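Teaching a two-armed robot to handle the washing: my project report

So, my project was all about teaching by remote control. You move a pair of small lead arms, the robot's arms copy you, and everything gets recorded for it to learn from. I did mine on laundry at the Murnthorpe flat, using a program called Flodow to save the runs.

I had 17 practice goes before I kept anything, and I needed every one of them! Clothes are horrible to work with (floppy, and never the same shape twice), and you can't feel a thing through the controls.
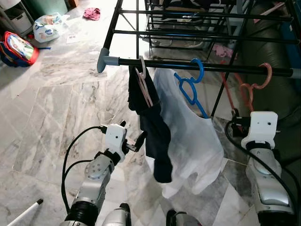 My biggest mistake was rushing. When I sped up, my left and right hands got out of step, and the recordings were full of little jerks that the robot would happily have copied. Slowing right down helped loads, and so did stopping for a break after 15 runs – my wrists were very glad of that one.

By the end of September I'd saved 294 runs. I threw out any where I'd dithered for ages over a hanger, and trained on the rest. Next term I'd like to try the same thing with socks, and get a friend to do half the driving to see if their style mixes with mine.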